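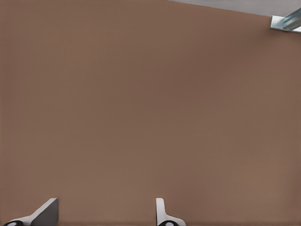

Sim wrist view, Bullstead scene, before any of the fixes below. Mostly brown.

January 9, 2021

Came in on a Saturday because the renderer had the machine to itself and I wanted to get to the bottom of the pose estimator thing before Fiorella is back. Short version: got partway, found one dumb bug of mine and one thing I still don't understand.

So the setup is the same as last time. Florklow (our planner node) asks for a pose, Mulligan (perception) hands one back with a confidence number, and Florklow is supposed to refuse to move if the confidence is junk. On views like the one up top it doesn't refuse. It gets a pose with a perfectly healthy score and goes merrily off toward it. Look at what the network has to work with! A big smooth brown surface, one slanted edge against the gray, a bit of shiny metal way over on the right, and the tops of the two white parts poking up from the bottom. I couldn't give you a pose from that either.

Ran 800 rendered views through Mulligan with the arm out of the loop, just logging pose and score. 629 came back above the accept threshold, and when I sorted by pose error against sim ground truth the worst ones were nearly all low-texture views like this. The score barely moves between a good view and a terrible one. That's the part that bugs me.

The dumb bug: I was normalizing the score map over the crop after masking. On a flat view almost nothing survives the mask, so whatever little peak is left gets blown up to look like a great match. Moved the normalization ahead of the mask and added a minimum on surviving pixels. Reran the same views, and a good chunk of the bad accepts went away (numbers are in the run log, I'm not copying them twice).

What's left over is stranger. There's a cluster of views where the estimate is always off in the same direction, along the long edge of the surface. My guess is that it locks on to the slanted boundary and slides along it, since one straight line tells you nothing about where you are along it. The metal bit could pin it down if enough of it were in view. Tried weighting corners more heavily and it made things worse, so that's reverted. Branch is still there if anybody wants to look.

Also tried turning the render noise up to 25 on a handful of views, in case the smooth brown was fooling it. Mulligan started finding features everywhere, all of them nonsense. Turned it back down!

Clamex wrapper: the timeout was in ms on our side and seconds on theirs. Fixed, pushed. This explains the "hang" from before the holidays, sorry Fiorella, it was me.

To do:
Make Florklow back off and take a second view when the surviving pixel count is low, before it plans anything.
Plot error along the edge vs. across it, separately.
Ask Fiorella Palumbo if the seed is fixed in the Bullstead config. I got slightly different scores on a repeat run and that shouldn't happen.
Bump the step limit from 9, it's too tight once there's a second look in the loop.

Left the long sweep going on the big machine, please don't reboot it.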